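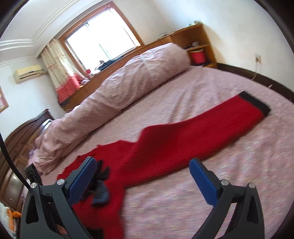
Radoslava Štefanec wrote in after the last newsletter to say that she folds her jumpers, she has always folded her jumpers, and they still come out of the drawer in February with a crease across the belly like a road map. What was she doing wrong? And was it true, she wanted to know, that I'd once told a whole table of people at lunch to stop using hangers?

Guilty on the lunch. I did say it and I'd say it again, although I could have waited until people had finished their soup. A knitted jumper on a hanger grows. The shoulders get those little pointy bumps, the body drops, and by the end of summer you've got a dress you didn't ask for. So yes, fold them, please fold them! But there's folding and there's folding, and I've had a few goes at it this week with a pile of knits, so let me pass on what's working at my place.

First thing is to do it on the bed. I used to fold standing up with the jumper tucked under my chin, the way Mum did, and it's fine for towels but hopeless for anything with long sleeves. On the bed you've got room to spread the whole thing out, arms and all, and you can see where it's bunched up. A red jumper with black cuffs is a lovely one to practise on, because the cuffs show you where your sleeves have ended up. With my plain grey ones I'm forever finding a sleeve poking out the bottom after I've already put the thing away.

Lay it face down if the front is plain. If there's a bow or anything else stuck on the front, I go the other way and leave it face up, then make my folds so the decoration finishes on top with nothing pressing on it. Smooth it from the middle out with flat hands. Don't tug at the hem (I'm a tugger, I'm trying to stop). Ribbed knits especially will go wherever you pull them and then sulk about coming back.

Now the sleeves, and I think this is Radoslava's trouble. Most of us fold each sleeve straight across the body, so you get two layers of sleeve plus two layers of jumper all stacked up in the one spot, and then we fold the whole lump in half right there. Of course it creases. What I do now is bring one side in by a third, then turn the sleeve back down so it runs along the edge you've just made, cuff towards the hem. Same on the other side. You end up with a long strip, fairly even in thickness, and then it's up from the bottom in thirds, loosely. I don't press down on it at all. If it springs up a bit, let it.

Kyung-tae Ha rolls his and swears by it. I tried rolling for a fortnight and I'll grant you it looks terrific in the drawer, every colour lined up like a paint chart, but my chunky ones unrolled themselves the minute I turned my back. For thin knits, go for your life.

As for where they live afterwards, I gave in and bought the Ketberg boxes, 6 of them, the low ones that slide under the bed. They're 40 cm wide, and a jumper folded the way I've just described goes in sideways with a bit of room to breathe. I put the heavy ones at the bottom and the ones with trims on top. Shuzhen Xie uses old pillowcases, one jumper to each, and hers look every bit as good as mine for no money whatsoever, so do have a rummage in the linen cupboard before you head to the shops.

One more thing on colour. If your jumper is a strong red with dark trim, wash it by itself before it goes away for the season, cool water, inside out, and dry it flat on a towel. Then give it an extra day on the airer even when you're sure it's dry. I put one away too soon a couple of years back and the whole box smelt like a wet dog until Easter.

Radoslava, try the sleeves and let me know how you get on. And if anyone has a clever way with polo necks I'd love to hear it, as mine flop over whatever I do and I've started just tucking them in and hoping. Next time I'm tackling the scarf basket, which I can hardly lift, so send through your scarf ideas as well and I'll try as many as I can fit on the bed.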